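Brinness Library Extends Evening Hours

11 March 2019

The public library in Brinness will stay open two hours longer in the evening, starting from next month. The town council approved the change after a trial in February, when the reading rooms closed at nine o'clock in place of seven.

During the trial the library received 1,901 visits after seven in the evening. Many of the visitors were students, but the staff also noticed more people who come directly from work and did not have a chance to use the library before.

"We expected a quiet month, and it was not quiet," the library wrote in its report to the council. The report says that the study tables on the upper floor were often full, and that the newspaper corner was used until closing time.

The longer hours will apply to the main building on Mosport Street. The small branch in Stunel will keep its present hours, because it has only one employee in the afternoon. Residents of Stunel have asked for a later bus on line Obi — the last one leaves now before the new closing time — and the council has promised to discuss this question in its next meeting.

The library will also buy 300 new books, most of them for language learners and for children who begin to read. Readers can suggest titles at the front desk or by the form on the library website. Each reader may propose up to 100 titles in one year, a limit which stays the same as before.
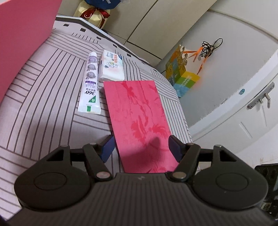 Black gripper with two fingers and dark blue pads.

Library cards stay free for all residents of the town. Books can be returned in the evening at the front desk, and after closing in the box beside the entrance. The reading rooms on the upper floor will close fifteen minutes earlier than the rest of the building.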